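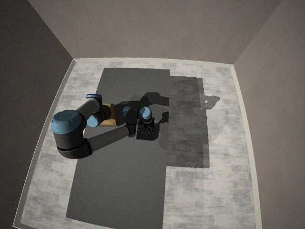
Nasto Cell
Simulated pick-and-place workcell for Stakemix

Item 2654
Current release: 3 February 2026

Nasto Cell is a ready-built simulation of a single-arm handling station. It loads into Stakemix as one project file and runs on a desktop workstation. Typical uses are motion planning tests, grasp trials and operator training before hardware is ordered.

What is in the package

Six-axis arm model with full joint limits, link masses and collision shapes. Joint caps are colored light blue and links dark gray so that joint positions can be read from an overhead view.
Gripper model, mounted at the wrist. Opening width, closing speed and grip force are set in the project file.
Flat work surface, dark gray.
Walled enclosure with a pale floor. The walls are collision objects and can be switched off one at a time.
Rectangular wooden block as the default workpiece. Size, mass and surface friction can be edited.
Sample program: approach, grasp, lift, place, return.

Operation

The block position can be fixed or drawn at random inside a zone that the user sets on the work surface. A run ends when the block is placed, when a joint limit is reached, or when the time limit expires. Each run writes a log with joint angles, gripper state and contact forces. The log can be exported as plain text.

The physics step is 2 milliseconds. In batch mode the cell can queue up to 2000 runs without operator input. Shadows are on by default and follow the position of the light. Turning them off shortens render time and has no effect on contact results.

Coordinates are given from the arm base, in millimeters. Users of the older Tạ project files should note that those files measure from the corner of the work surface. A converter is supplied.

Requirements

Stakemix, current version
16 GB memory
Dedicated graphics card for live view; batch mode runs without one

Not included

Robot controller software. Programs written in the cell must be exported through the Lokska bridge (item 3829, sold separately) before they can be sent to a physical arm. Force values should be checked again on the real gripper.

License

One license covers one workstation. Updates are free for the license term. The next update is planned for March and adds a second workpiece shape and editable floor friction.

Related items

Lokska bridge
Nasto workpiece set
Tạ file converter (free download)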